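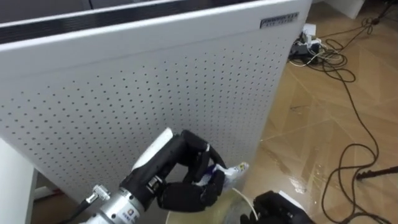
Wrapper in one hand, clear container below it: the pick-and-place task used for most of this review.

Nevier 2 grasp planner, reviewed on a two-handed setup

Nevier is a grasp and placement planner from Virau. It takes camera data and a robot model, and hands back a ranked list of grasps with arm paths to go with them. I ran version 2 for a month on a pair of arms with different hands, picking up litter from a tiled floor and dropping it into a clear plastic container.

Setup took an afternoon. The installer is fine. The hand description file is where the time goes, because every finger joint needs a limit and a closing order, and the documentation covers this in one short page. The sample files are all for two-finger grippers. If you have a multi-fingered hand, plan on writing your own.

Soft packaging is the reason to buy this. Older planners I have used treat a crumpled wrapper as a solid lump and aim for the middle. Nevier has a "deformable" setting that closes the fingers in stages and checks motor current between each one. Over 1,252 attempts, 679 of them on wrappers and small bags, it dropped far fewer than the Istwood planner I had before. It also stopped crushing things flat against the floor.

Clear plastic is still a problem. Depth data on the container walls comes back full of holes, and the planner reads those holes as free space. Version 2 lets you register a container by its rim and fill in the rest from a model, which works as long as the container stays put. Move it a little and you have to register it again – a 23-second job, and annoying by the tenth time.

Cables are handled badly by default. The floor filter removes anything thin and low, so loops of black cable simply disappear from the collision map. Turn on "keep thin objects" and they come back, but planning slows down a lot.

The viewer is good. You can step through each plan, see which grasps were rejected and read why. Log files are plain text.

A single-seat license is $80 a month. Good value for soft items, less so if all you pick up is boxes. The Prasertsri plugin for force logging costs extra and I did not test it.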